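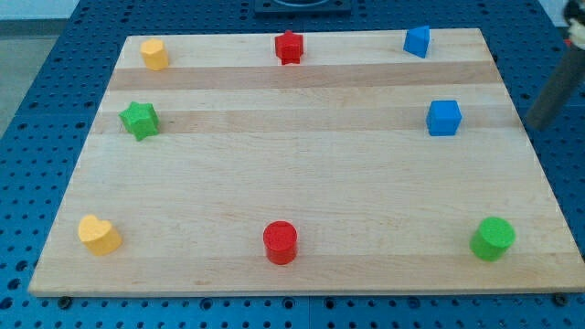
Foam blocks on a wooden board, yellow octagon at far left.

The Shape of the Downturn

The week the bank in Grumutville closed its doors, my editor wanted a graph. I told her we'd run a graph the day before. She said she wanted a different graph, one that went down more.

I was the money reporter for the Flomitville paper, meaning I'd once done my own taxes. There were four of us left on staff by then, and the other three had managed to be out when the phone rang. So I drove the 30 miles over to Grumutville with a notebook, half a sandwich and my neighbor Kita, who wanted a ride to her sister's and talked about grout the whole way.

I figured I'd find a line. You always want a line at a bank – people in coats, somebody crying if you're lucky (I know how that sounds). What I found was a locked door and a sheet of paper taped inside the glass, and one woman sitting on the step eating sunflower seeds.

"You're from the paper," she said.

I asked how she knew.

"You're the third one, and you all look at the door first."

Her name was Hằng Dương. She ran the alterations shop across the street and she'd had 4000 dollars in there, which she told me the way you'd tell somebody your shoe size. I wrote it down. I asked how she felt.

"Insured," she said. "I read the paper on the door. Did you read the paper on the door?"

I had not read the paper on the door. I went and read it. It said deposits were covered and there was a number to call, and under that somebody had written in ballpoint, Lü, call your mother.

"So who loses?" I asked her.

She spat a shell into her hand and thought about it. Then she pointed down the block with her chin at the bakery. The bank had been carrying the bakery's loan, she said, and Nomvula Joubert had been waiting since October to hear if they'd stretch it so she could put in a second oven. Everybody in town knew about the oven. People had already started planning weddings around it.

I walked down there. Nomvula was behind the counter boxing rolls, and she didn't stop boxing them to talk to me, so I got most of the interview from the side. No, she hadn't lost any money. No, she wasn't closing. She'd bake 300 rolls tomorrow same as today. It was just that she'd told a kid named Lü he could start full time when the oven came, and now she had to tell him something else, and he wasn't picking up.

"He's not picking up for his mother either," I said.

That got her to look at me. "Where did you hear that?"

I told her about the ballpoint, and she laughed so hard she had to put the box down. Then she quit laughing and wiped her hands for a while and asked me if I wanted rolls. I bought six. She charged me for five.

I called it in from the car. My editor listened to all of it, the seeds and the oven and Lü, and I could hear her typing, and I thought, well, good, she's taking it down.

"How much has the bank lost?" she said.

I gave her the number: 50 million.

"And is that down from something?"

I said I guessed it had to be. She said great, she could work with that, and hung up.

Kita came back across the street with a bag of her sister's tomatoes and got in. She ate one of the rolls without asking. Then she ate another – they really were very good rolls – and said somebody ought to get that woman a bigger oven.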